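Review: The Trosus Two-Arm Recording Cell
Unduvcombe Technical Institute, Equipment Reviews
7 Feb 2019

The Trosus cell is sold as a complete station for recording demonstrations. An operator guides the arms through a task, the station stores the joint positions and the camera views, and the resulting examples are used to train a control policy. The Institute purchased the cell through Abdelaziz, the regional supplier, to replace a bench that staff had assembled themselves. This review covers the first four weeks of use.

Assembly took two days. The aluminum extrusion arrives cut to length, and both arms bolt to one rail at the front by means of black mounting plates. The instructions are adequate for the structure and poor for the wiring. The circuit boards on the rail have no covers, and we recommend that purchasers make their own before students are admitted to the work area.

The tiled walls were an option, and we had doubts about them. Our earlier bench had plain white panels, and policies trained there performed badly as soon as the background changed. The gray marble-effect tile gives the cameras a less uniform surface to contend with, and the crossbar and side rail allow baskets and hook racks to be moved between sessions. Changing the layout is quick and requires no tools beyond cable ties.
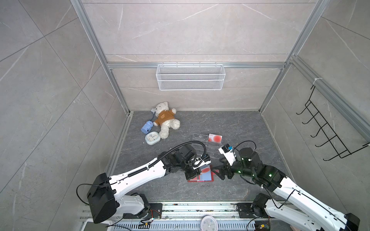 Flat items remain the hardest category. Cards and thin sheets offer the fingers very little to close on, and operators abandoned more attempts with these than with soft toys or clocks. We keep the abandoned attempts, marked as such, in a separate folder. The Trosus software permits this, although the label must be entered by hand at the end of each recording – a tedious step that should have been a single key.

The parallel grippers are precise and have held their calibration. Working with both close together calls for practice. The arms share a fairly small floor, and new operators tend to bring one wrist across the path of the other. The cable conduit along the left arm also needs watching during wide movements.

Export is the strongest feature. Recordings were opened at our Tustport site without conversion, and time stamps from the arms and cameras agreed. The viewer is slow with long sessions, so we now divide them into shorter ones.

We recommend the cell for teaching laboratories and small research groups that need two arms and varied household objects. Groups working mainly with large or heavy items should look elsewhere. The Institute has ordered a second unit, without the supplier's installation service.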